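Clerbridge Pond Watch: what the October dip told us

If you were down at the Malen Road end of the common on the last Friday in October, you will have seen a line of people in wellies crouched along the bank, bottoms in the air, staring into washing-up bowls. That was us, and what a morning it was!

We have been dipping the two ponds at Clerbridge for long enough now that you'd think the novelty would have worn off. It hasn't. Every time a net comes up there is that same small hush while everyone waits for the mud to settle, and then somebody squeaks because the mud has legs.

First, the totals, as so many of you have asked. Across both ponds, spring to autumn, we logged 3,845 creatures. Last year it was 2,532. I was properly delighted when I added it up (and then I added it up again, as I didn't believe it). Some of the rise is down to us, of course. We had more nets in the water and we stayed out longer, and the sheltered corner by the willow was reachable for the first time after the brambles were cut back. Even so, the top pond on its own did better than it has in any year since the survey began, and the top pond is the one most of us had more or less given up on.

The stars of the season were the mayfly nymphs. If you have never looked at one closely, please do. They have three fine tails and a row of little feathery gills down each side that flicker in the water like somebody riffling a pack of cards. We found them in nearly every dip from April onwards in the lower pond, and by early summer they had turned up in the top pond as well. Mayflies are fussy about dirty water, so this is very cheering news indeed.

Water boatmen and backswimmers were everywhere, as usual, and as usual half of us mixed them up. The backswimmer is the one that swims upside down and can give you a nip. The lesser water boatman swims the right way up and wouldn't hurt a fly. I still have to say this under my breath every time. 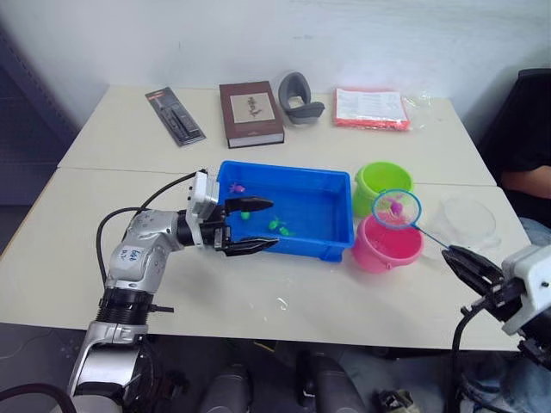

Newts next, and I could go on about newts all day. Smooth newts bred in both ponds this year. We saw the eggs in spring, each one folded into its own leaf like a tiny parcel, and by July there were larvae with their frilly collars of gills. A few late ones were still in the water in October, which worried some of our newer members. There's no need to fret. Late larvae can stay put over the winter and finish growing up in spring, as long as the pond doesn't freeze solid, and ours are deep enough in the middle to be safe.

Frogs had a harder time of it. The spawn came early, then we had that week of hard frosts, and a lot of the clumps nearest the surface went white and came to nothing. A second, smaller lot arrived later and did fine. We won't know what it means for the numbers for a couple of years yet, so keep your eyes open on damp evenings and write down what you see.

Now for dragonflies. The big blue emperor was back over the lower pond for most of June, patrolling up and down as if he paid the rent. We also found empty cases clinging to the rushes, left behind when the nymphs climb out and split their skins. They weigh nothing at all and they keep beautifully in an egg box with a bit of tissue. Several went home in pockets, and I'm told at least one has been through the wash.

A few practical things for anyone who would like to join in next year. Bring a net with a fine mesh if you have one, and a shallow tray or an old ice cream tub, the paler the better. Put some pond water in the tray before you start, keep it out of the sun, and don't crowd it, as the beetle larvae will eat their neighbours given half a chance. A plastic spoon is handy for moving small things. Everything goes back into the pond it came out of, gently and at water level. Please don't carry weed, water or animals from one pond to the other, and rinse and dry your boots and nets before you come. The top pond is still free of New Zealand pigmyweed and we would dearly like it to stay that way.

Over the winter there is less to see but plenty to do. We'll be raking leaves out of the shallow end and thinning the reedmace, which has marched a good way further in than we would like. Anything we pull out is left in a heap on the bank overnight so that whatever is living in it can crawl back home. It is cold, smelly work and I love it. There will be soup.

We are also trying to reach 100 records for the winter bird list. Snipe have been seen on the wet ground behind the lower pond, and there was a kingfisher twice in one week, so it's well worth stopping on your way past even if you only have five minutes. Record sheets are in the box by the gate, along with a pencil if the last person remembered to put it back.

Dipping starts again in spring, on the first dry Friday we get. Children are very welcome with a grown-up. If you've never done it before, come and stand next to someone who is squeaking.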